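Eglė Kivi had paid for parking, which put her in a mood before she got through the door at Ridura. The badge they gave her said VISITOR 13. The coffee was free and tasted like it.

"You're from the Pluscombe plant," said Mareike Reuter, shaking her hand too long. "We're so glad. People come in doubtful and leave with a quote."

"I'll bet they do."

The open day was one long room with a banner at each end. Eglė had packed boxes for Jõgi for 10 years before they made her a supervisor, and she went past the banners to the table, where the work was.
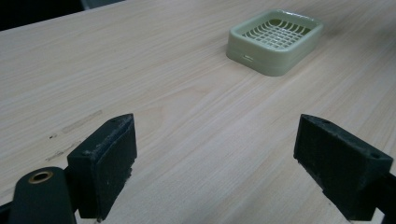 "So a person holds it," Eglė said.

"A person holds it for now. The person shows the motion, and the system learns from that."

"How many times do you have to show it?"

Mareike had the number ready. "For the soap dish, 3,189."

Eglė thought of the girl who started in February and had the whole line down by lunch. She'd been shown once, badly, by a man eating a sandwich.

"And then it can pick up a soap dish."

"It can pick up that soap dish very well."

"What about a different one?"

"Generalizing is on the road map." Mareike smiled at somebody over Eglė's shoulder. "Prultness bought in last year. They're thrilled."

"I know a guy at Prultness," Eglė said. She let that sit. He had told her the thing lived under a tarp by the loading dock.

The demonstrator, a kid with a sore-looking wrist, went back to it. He hadn't looked up since she came over.

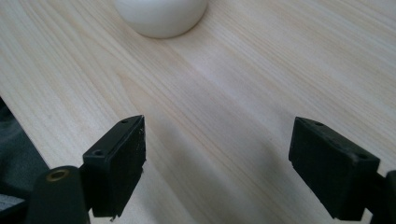 "Does he get paid by the hour or by the pickup?" Eglė asked.

"We don't really discuss that at the demonstration."

"I'm asking him."

The kid glanced at Mareike. "Hour," he said.

"Good. Don't let them change it."

Mareike handed her a folder with a pen clipped to it. The price was on the last page, under a photograph of a sunrise. Eglė read it twice and put the folder on the chair behind her. She kept the pen.

"Can I try?" she said to the kid, and he moved over.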